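Tour Operations 1
Handout 6: Costing a day excursion

Use the Virham coach tour for all of the work on this sheet. The tour leaves Flastside in the morning, stops at the Zuridero overlook, and returns the same evening.

Fixed costs stay the same however many seats are sold. For this tour they are:

Coach and driver: $1,986
Local guide: $200
Total fixed: $2,186

Variable costs go up with each passenger. Here that means lunch and the overlook entry fee, $28 per person for the two together.

Break-even is the point where ticket income equals total cost. Take the variable cost away from the ticket price, then divide the fixed total by what is left. Always round up to a whole passenger.

Guides and drivers travel free but still eat. Add their lunches to the fixed side, and check the supplier's policy before you quote.

Self-catering stays are costed per unit, with the kitchen listed in the inventory.

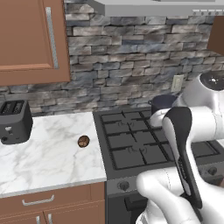 Fig. 2. Kitchen with stone backsplash and wood cabinet.

Reading for next time: Ghumman, chapter on group rates. Bring your October cost sheets.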